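Skip to main content
Student Projects > Mobile and Web Apps > Reports
Tolham: a shared reminders app for student houses
Project report by Rizal Ismail
Handed in 4/10/26

Why I picked this

I live in a house where the bins get missed, the broadband bill gets paid twice and the one person with the landlord's number is always at work. We tried a group chat, and the reminders just sank under everything else. We tried a shared calendar too, but half the house had notifications switched off for it, so the other half ended up doing the nagging. So when project ideas were due in January I put down a reminders app for shared houses, called it Tolham after a street I used to live on, and my supervisor said fine as long as I kept it small. (I did not keep it small. More on that further down.)

What it does

You make a house, send your housemates a code, and everyone who joins sees the same list of jobs and dates. A job can repeat, it can rotate between people, and it can be swapped. Swapping was the bit I cared about most. If it's my turn to do the bins and I'm away, I tap the job, pick someone, and they get an alert asking if they'll take it. If they say no it stays with me, and I get another alert the evening before.

It runs on Android only. I'd hoped to do a web version as well but I ran out of weeks.

How I built it

The app itself is written in Kotlin. For the server side I used Evura, which one of the other final year groups had used before and still had notes for, and those notes saved me a lot of grief. Alerts go out through a little scheduler I wrote myself and named Sartori. It wakes up every 90 seconds, looks for anything due, and sends it.

My first version of Sartori was dreadful. It worked out the due time on the server and then again on the phone, so when the clocks went forward everybody got the same alert two times, an hour apart. I spent 3 evenings hunting for that in the wrong place, because I was convinced the phone was to blame. In the end I stored every time in UTC, kept the house's time zone next to it, and did the sum once. If you take one thing from this report, please let it be that!

The other big headache was battery saving. Phones are quite keen on putting apps to sleep these days, and my alerts would turn up late or in a clump. I moved the important ones over to exact alarms and left the rest alone. That does mean asking the user for an extra permission, and I rewrote the wording on that screen more often than any other bit of text in the app.

Testing

I ran two rounds. The first was just my own house, which told me the job list was too long and that the swap button looked like a refresh button. Fair enough, it did. I changed it to the word "Swap" and the complaints stopped.

The second round was bigger, with people from my course and a couple of houses nearby. They filled in 69 feedback forms between them over the test period, and I read every one on the bus. What people liked was the swapping. What they didn't like was the sound, which I'd made on my laptop and was rather proud of — it's gone now.

I compared Tolham with Zukedico as well, a chores app a few testers already had. Zukedico has nicer colours and a much better first-time setup. Mine was quicker for adding a repeating job, mostly down to having fewer screens to get through. 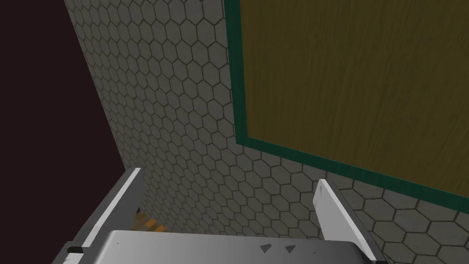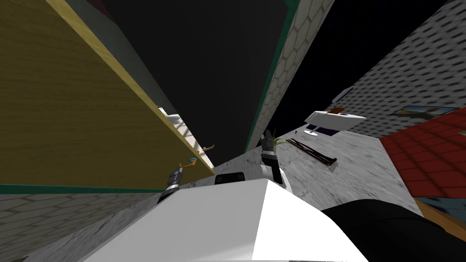
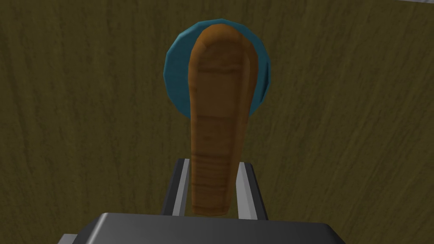

What I'd change

Setup, first of all. Joining a house takes a code, a name, a time zone and two permissions, and I watched people sigh at the third screen. I'd let them in with just the code and ask for everything else later on, when it's needed.

I'd also drop the points system. I added points for finished jobs very late on, thinking it would be fun, and it caused a proper row in one of the test houses over whether emptying the dishwasher should count the same as cleaning the bathroom. That's what I meant about not keeping it small.

And I'd write tests for the scheduler from the start. I have some now, including one for the clock change, but I wrote them after the bugs had already got out.

Code and next steps

The code is in the department's project store under Tolham, with a readme that should get you going if you have Evura set up first. The swap alerts still fail if someone leaves the house while a request is open. I know about that one, and it's at the top of my list for the summer.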